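Finally got round to putting this page together! It's the back room at our place on Narkell Street, which spent most of last year as the spot where boxes went to be forgotten, and which Kojo and I have been slowly turning into a workroom. There's one picture up so far and the rest of the page is me rambling, so scroll as you please.

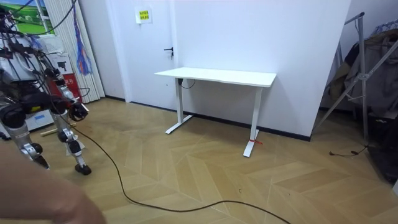 *White desk against the white wall, light wood floor, black lever handle on the door. I still love that handle.*

## The desk

I went back and forth on the desk for weeks. The old one was a big brown monster that Kojo's uncle Arthur passed on to us, and it had drawers that stuck and a smell I never got to the bottom of (old raisins?). I wanted something plain, and you can't get much plainer than this one - white top, two white metal supports, feet like an upside-down T. The corners are slightly rounded too, which my hip appreciates every time I cut past it too fast.

There's a little red strap tied around the right leg, down near the floor. I keep meaning to find it a better home and then I keep not doing it. I've gotten fond of it, to be fair, as it's about the only red thing I look at all day.

The short black cable looping down under the left end is next on my list. I bought a pack of those stick-on clips from Callow, the hardware place by the bus station, and used exactly two of them before I lost the pack. If you have a favorite way of keeping cords up under a desk, please write and tell me!

## The floor

Kojo picked the floor and he was right, so I'm saying it in public. I was all set for something darker, and I think the room would have felt like a cave. The light boards bounce the daylight around, and crumbs don't show nearly as much as I'd feared. We pulled up a carpet to put it down, and under the carpet was another carpet, and under that was over 80 years of dust, if you ask my sinuses.

The baseboard is dark and goes along the bottom of the wall and the door as well. I wasn't sure about it next to all that white. My sister said it looked like the room was wearing eyeliner, and now I can't unsee it, but I like it.

## The door

The door sits flush with the wall and it's white like everything else, so the handle does most of the talking. Up near the top there's a sheet of paper with a yellow block on it and a few lines of small print. You'd need better eyes than mine to read it from across the room.

We had a long talk about painting the door (Kojo wanted a deep green called Dullilero, I wanted to be left alone) and for now it stays white. The tester pot is in the hall closet if he ever wears me down.

## Still to do

- Find the clips, or give in and buy more clips
- A lamp with a long arm, so I can stop squinting after four o'clock
- Something for the wall over the desk, maybe one big print
- Felt pads for the chair before it scratches Kojo's precious boards
- Sell Arthur's desk, or at least get it out of the garage

I'm hoping to add more pictures in February, once the lamp is up and I've made up my mind about the wall. If you've got opinions on prints, send them over - I've looked at 100 of them and they've all started to look like the same beach.

Nkrumah Laryea
2024-01-18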